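Vedier starts second round of example gathering for shop-shelf arm

6/21/19

Vedier has begun a second round of recording for Nila, the system it is building to pick and place small shop goods. The company says it wants 2000 usable examples by the end of the round, all of them made by people guiding the arm by hand controls while its cameras and joints are logged.

The work is being done at the firm's Grinduvov site. Each example is one short task from start to finish: reach for an item, close on it, lift it, and put it somewhere else. Operators work in shifts and change places every 30 minutes.

Items are ordinary things bought from shops. A drinks bottle on its side is one of the standard starts, with the cap facing a different way each time so that the system does not learn a single approach.

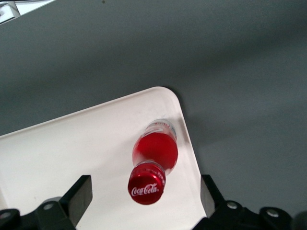

The first round ran in April and gave the company 146 examples it was willing to keep. A larger number were thrown out. Vedier says most of the rejected ones had gaps in the log, and others had been stopped partway through when an operator lost track of the task order.

Several changes have been made for the new round. The task order now comes up on a screen next to the controls, and an operator has to confirm the item before the log will open. A run with missing data is marked at once and can be repeated while the table is still set up the same way. In April the faults were only found at the end of the day, by which time the items had been moved.

The item list has also been redrawn. It now holds 13 kinds of goods, sorted by shape and by how they rest on a surface. Cartons are recorded both upright and lying down. Tall, narrow ones are given extra runs because the trained system knocked them over more often than anything else in its first tests.

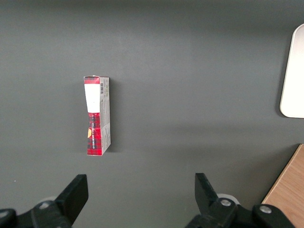 Failed grasps are being kept this time, as long as the log is complete. They are labelled by a second person who watches the recording afterwards and notes the point at which the grip went wrong. Vedier has not decided how much weight these will be given in training, and says it will try the system with and without them.

Oh, the software the company uses to store and replay the runs, has been updated to take the new labels. It can now show two runs of the same task next to each other, which the labelling staff had asked for after the first round. Older recordings are being moved across and will be checked again before they are mixed with the new ones.

The trained system will be tested on goods that do not appear in the recordings. Vedier has set those items aside and says the operators are not allowed to practise with them. The tests will use the same arm and the same type of gripper, so the results will not show how well the method carries over to other machines.

Recording continues at Grinduvov until the target is met. The company has no plans at present to release the examples outside the project, but says it may publish the item list and the labelling rules once the round is over.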